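Kusow Building Newsletter – October

The laundry room, the bike cage and the thing with the boiler 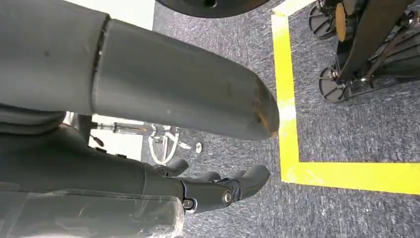

By Tahmineh Soltani
Newsletter editor and second floor rep

OK quick one this month, I have 40 minutes before pickup and a lot to get through.

Boiler first. Yes it went out again. Two nights, upper floors only, which makes no sense to me but apparently makes sense to the Benedetti guy. He was here most of a morning and left us with a new circulator pump and a bill for $429. The old one was original to the last refit. He wants to come back and look at the expansion tank before it gets properly cold. I said yes. If anybody on five or six still has a radiator that's warm at the bottom and stone cold at the top, it needs bleeding, and you can do it yourself with the little key. Spare keys are in the mail room, in the envelope taped inside the package cabinet. Please put them back. There were more in there last winter.

If you bleed it and you still get nothing – tell me, or slip a note under 2C. Not the super's voicemail, it's full and has been full for weeks.

Laundry room. The new dryers are in. They run hotter than the old ones so go down a setting from what you're used to, I already shrunk a sweater. Card only now, no quarters. You load the card at the machine by the door, $5 minimum, and it does not give change or refunds, I asked. The old quarter machine is getting hauled off sometime this month. A few people asked if the hours could go later. The answer for now is no, last load in by 9 pm, the bedroom wall of 1A is right there.

Also lint. Clean the lint screen. Every time. I'm not going to write another paragraph about it.

Bike cage. So we did the count finally, and there's bikes in there that haven't moved in years. Flat tires, rust, one with a kids seat where the kid must be in college by now. Manouchehr Ranjbar from the fourth floor went through on his own time and tied a yellow tag on every single bike. If one is yours, write your apartment number on the tag. Anything with a blank tag at the end of the month goes out to the back hall, and after that to the repair co-op on Skudari Street, who will take pretty much anything with a frame. If you are away or have a subletter, please pass this along, I don't want to be the person who gave away somebody's good bike.

There's a wait list for hooks, by the way. If you gave up your bike and still have a hook, let it go.

Elevator. Inspection passed. The noise at three is "normal." The light that flickers is on order. Those are all the facts I have.

Front door. The closer got adjusted and now it slams. Before that it didn't latch. They're coming back to find something in the middle. In the meantime give it a hand with your palm on the way out, especially early in the morning, first floor has been very patient. And don't prop it with the mat for deliveries, even for a minute.

Recycling – the city changed the pickup and we now put out paper and plastics on the same night. Flatten the boxes. A box inside a box inside a box is not flattened. Somebody has been leaving paint cans in the blue bin and they don't take them, they just leave the whole bin. Paint goes to the drop off on Sarkex Avenue, mornings only.

Roof. Closed for the season after the end of October. Take your planters down or at least away from the drains. Last year we had a tomatoe cage go right into the gutter and it was a $178 call to get it out, which came out of the money for the lobby bench. So no lobby bench yet. The hose will be shut off too, so if you want to rinse anything do it soon.

Heat complaints, noise complaints, lost cat, same as always, 2C. The gray cat on the back stairs is from 4F and he is allowed to be there. He does not need food, he has been to the vet about his weight.

Looking for: someone with a car to help get the folding tables back, someone who can read the old floor plans (they're in Italian, partly), and a slow cooker for the potluck. Potluck date isn't set, I'm waiting to hear on the room. Sign up sheet is by the mailboxes, please put down what your bringing and not just your name. Last time we had almost all desserts.

Next issue in a month or so. Items to me by email or under the door.

– T.S.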